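Slide 9 -- cables, or where the week goes

Most of you came for the clever part. Sorry. The arms on the Wirniva cell stop for one reason more than any other, and it's the cable at the wrist. We went through 3 last month. Pause for groans from the Hulme people.
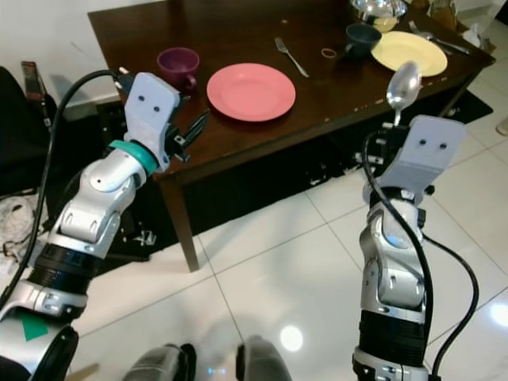
Table-setting station, right arm holding the spoon. Look at the slack in both black cables.

Say: too tight and the connector works loose, too long and it snags on the furniture. Our rule is to swing each wrist through its full travel by hand, power off, before any run. Check the finger screws while you're there. Log it -- yes, on paper.

Next slide: what a new connector costs. Drink water first.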